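Shiny bowls, again

I said last time I'd write up the relabeling thing once I had numbers I trusted, and as of Monday I do, so here goes (get a coffee, I ran long).

Quick catch-up if you skipped the last post. I train small policies on hand-held gripper demos, mostly clearing and sorting dishes on people's own tables. For months the model was fine with matte stuff and awful with anything glossy. It would come down beautifully toward a bowl and then close its fingers an inch short of the rim. I had two theories. One was that I needed more data, which is everybody's theory about everything. The other was that my grasp labels were bad, and that's the one I kept putting off because checking labels is so boring!

The way I'd been marking the moment of the grasp was lazy. I took the first frame where the jaw width stopped shrinking and called it contact. With a thick mug that works great. With a thin rim, people slow down right before they touch, hover a tiny bit, then squeeze. So the width goes flat twice and my script grabbed the first flat part every time. The model was learning to close early since that's what I'd told it to do. Ugh.

The fix is kind of embarrassing. I look for the flat stretch, then check whether the object starts moving with the fingers in the next 40 frames. If it doesn't, I throw that stretch out and look for the next one. Two evenings of coding, one of them spent on an off-by-one that I'd rather not discuss.

I reran it over all 2,210 demos in the Jokeren set. The new script moved the grasp label in 194 of them, and when I went through those by hand, nearly all were bowls and plates picked up by the edge. Then I retrained with the same settings, same seed and same everything, and ran the usual tabletop test. Glossy bowls went from "please don't watch" to 78 percent. Mugs didn't budge, which makes sense to me, as their labels were fine to begin with.

Things I still don't like: nested dishes. A bowl inside another bowl can shift a little when the fingers just brush it, and my motion check happily calls that a grasp. I tried asking for a longer stretch of motion and it started tossing out good quick picks. Reflections are a separate headache too. On a polished table the tracker sometimes locks onto the mirror image of a cup and reports it moving the wrong way, and I've been dropping those demos by hand, so yes, my test numbers are probably a bit kind to me.

I also tried adding extra glare to the training images, on the theory that bright spots were throwing the model off. It helped so little that I turned it back off. Maybe I did it badly. If you've gotten that trick to work on real kitchenware, please tell me what you did!

Next up is the two-gripper version, where one hand steadies the plate and the other takes the bowl out. The labels for that are going to be a whole other mess, and I'm starting on it in May.
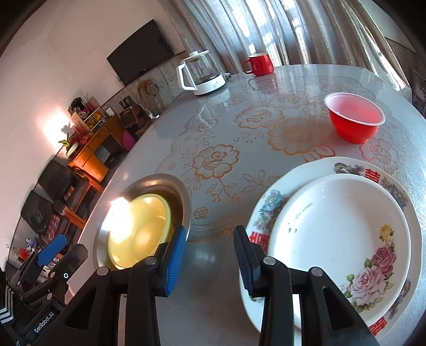 Vira Nazarenko: We hit the same double-flat problem on the Skotent demos and ended up using the last flat stretch before the object moves, working backward from the motion. It handles the slow hoverers better, and you don't have to pick a window length. Nested bowls still break it, sorry. Did you try the glare thing on only the wrist view, or on everything?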